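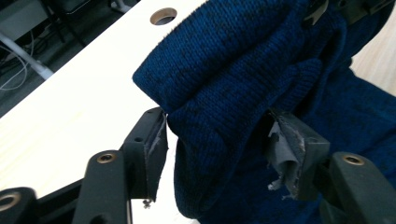
Blue knitwear on the bench, with a set of grip pads that has seen plenty of it.

About us

Hi, and welcome to Kirero! We're a small workshop that looks after grippers, and mostly one sort of gripper: the two-finger kind that handles clothes. Sweaters, cardigans, socks, towels, whatever a customer needs picked up, folded or turned the right way out. I'm Réka Fodor. I do the bench work and I write this website, so if something on here is out of date you know who to blame.

How we got started

I used to fix knitting machines. Barnabás Hegyi was building fixtures two doors down and kept coming over to borrow my small screwdrivers (he still does). One winter he asked if I could look at a gripper that kept letting go of cardigans. I took the fingers apart on my kitchen table, found a link that was binding, cleaned it up, and the thing closed evenly again. He brought me another one the next week. After a while it seemed silly to keep doing this next to the toaster, so we rented a room, bought a proper table and put a name on the door.

We still only have the one room. It's bright, it has a white table I'm very fond of, and there are more cables on the floor than either of us would like.

What we do all day

Mostly pads! People expect us to talk about motors and software, and we do a bit of both, but the part that touches the cloth is the part that wears out, and that's where most of our hours go. A pad starts to fray at the edges, then a strip lifts, then the strip curls, and from there you're dragging a loose bit of pad through somebody's knitwear. I would much rather change a pad early. Barnabás would rather run it until it's truly finished and see what happens. We argue about this a lot, and the customers usually side with me.

A normal service goes like this. We close the fingers with nothing between them and check that the pads meet flat. Then we back out the pad screws, lift the old pads off and clean the face underneath, every bit of it, because old glue under a new pad will tilt it and you'll be back in a week. New pads go on loose. We close the fingers gently so the pads find each other, and only then do the screws get tightened. If you tighten first and close second, you get a gap at one end and thin fabric slides straight out of it. I learned that one on a whole crate of T-shirts.

After that come the bushings. Our linkages run on brass ones, and they're easygoing little parts as long as they're kept clean. Lint is the enemy. Knits shed like cats, and the fluff packs in around the pivots. We brush it out dry, wipe everything down and wiggle each link by hand to feel for play. Please don't oil them! Oil and lint make a sort of felt, and oil on a customer's sweater makes for an unpleasant phone call.

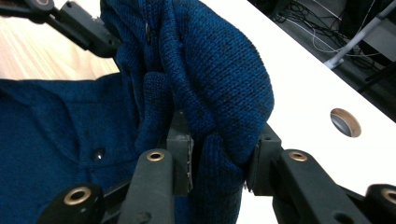 Knits are what we test on, every time, before anything goes back in its box. A fine knit is unforgiving. It bunches, it stretches, it rolls up on itself, and if the pads are a hair out of line you feel it slip. Buttons are their own adventure, too. Get one between the pads and the grip closes on the button while the cloth around it stays slack, so we practice taking hold beside the placket and we look at what the pads are doing when we get it wrong. For jobs where two grippers share one garment we set them up as a pair and check them on the same piece. One can be closing perfectly well and still be fighting the other.

Each gripper gets 85 practice grips on our bench after new pads go on, in batches, with a look at the pads between batches. Barnabás picked the number and I've never gotten a straight answer about why. It takes a good part of an afternoon, and I listen to the radio.

The Cotovine kit

People kept asking if they could change pads themselves, and yes, you can. So we put together a little kit called Cotovine. You get 8 pads, the screws to go with them, a lint brush and a card with the steps on it in plain words. It costs 68 dollars, and we'll happily talk you through your first change on the phone. Our friends at Pratuvari cut the pads for us, and the Deák print shop does the cards (the first batch had the steps in the wrong order, which was entirely my typing).

Sending us a gripper

Pack the fingers closed with a bit of cloth between them, and tape down anything that dangles. Leave the old pads on, please, even if they look terrible. The way a pad has worn tells me which finger is leading and whether the links are straight, and I can't read that off a clean one. If there's a garment that gives you trouble, put that in the box as well. You'll get it back folded.

A regular service takes five working days from when the box lands on my bench. In December it's slower, so write to us early if you need something back before the holidays. The phone is best in the mornings. In the afternoons I've usually got both hands in a sweater, and Barnabás will pick up and promise you something I then have to do.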